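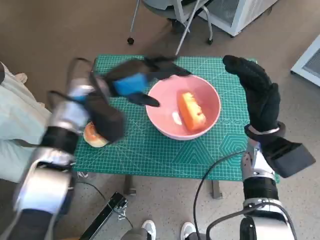

A former foster home in Vonham wrote to us that the hardest part was the first three nights, and that after those the dog slept through and so did everyone else. She has since taken in two more for us and asked that we put the nights in the ad, so people know before they apply.

Foster homes wanted for retired and surrendered dogs

Filtholm Dog Rehoming is looking for 16 new foster homes in Vonham and the towns along the Rorkon road. We take in adult dogs from owners who can't keep them, and older dogs from breeders and working homes. Last year we placed 178 dogs. We don't run a kennel, so each dog lives in a foster home until it is adopted.

What you would be doing

You keep one dog in your home for a usual stay of 6 weeks. Some go sooner. A senior dog or one on medication can take longer, and we tell you that before you say yes. You feed, walk and house the dog, take it to vet visits at our partner clinic, and send us a short note once a week on how it eats, sleeps, and gets along with people and other animals. Those notes go into the dog's profile, so please write down the bad days too.

You also meet the people who apply to adopt. The first meeting is at your home or at the Vlachou Street office, whichever you prefer. You have a say in the match, but the final decision is ours.

What we cover

All vet care approved in advance, food, a crate, a leash and collar, and flea and worm treatment. We pay mileage for clinic trips over ten miles. Fostering is unpaid. If you go away, call us two weeks ahead and we will find a sitter home.

What we ask

You are 21 or older and have lived at your current address for at least three months. Renters need written permission from the landlord. A fenced yard helps but is not required for most of our dogs. Pets already in the house must be current on shots. Somebody should be home for part of the day, and the dog can't be left alone longer than five hours. We can't place dogs with children under six, with a few exceptions for dogs that came from families.

You don't need to have owned a dog before. First-time fosters get an easy dog and a contact person to call, evenings included.

How to apply

Fill in the foster form on our website or pick one up at the office. We call everyone back, then set up a home visit, which takes less than an hour. Orientation is held on the first Sunday of the month at 2 p.m. at the Vlachou Street office. Please leave your own dogs at home for that one.

The new homes are needed by June. Applications after that are still welcome and go on the list for fall.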